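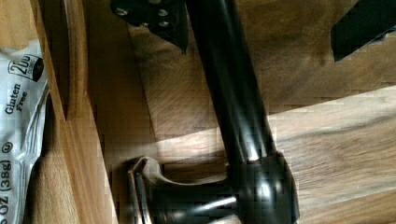
Re: [Esik-list] sourdough going flat in the cold

Majdi Mansour wrote on 13th January:
> My starter was great all through October and now it just sits there.
> I feed it every morning, same flour, same jar, and by dinner it has
> hardly moved. The last two loaves came out like paving stones. Should
> I throw it out and start over? My kitchen is 63 degrees on a good day.

Oh Majdi, please don't throw it out! 63 is chilly for a starter and mine sulks at that temperature too (I'm in the old building on Khasawneh, where the radiators have opinions of their own). I'd bet it's just slow. If you feed it again before it has had a chance to rise, you keep watering it down and it never catches up.

What I do in winter is let it go longer between feedings – a full day, sometimes more – and keep back a bigger spoonful of the old stuff when I do feed it. Warm water helps a lot, just bathwater warm. And I put the jar in the oven with only the light on, with a note taped to the door after I preheated the thing once and cooked the poor starter solid. Check on it though, some oven lights get warmer than you'd think.

For the bread itself I use 500 grams of flour and leave the dough out for 9 hours or so overnight, then look at it in the morning before deciding anything. If it's still tight and small I go have my coffee and leave it alone. My last loaf wanted most of the morning on top of that and it was the best one I've made since we moved!

Are you still on the Daleneo rye? I switched to the plain whole wheat from Sullel and mine perked up after a few feedings, but I changed jars that same week so who knows.

Also, does anyone still have the seeded cracker recipe that went around before the holidays? I've lost mine and my sister keeps asking.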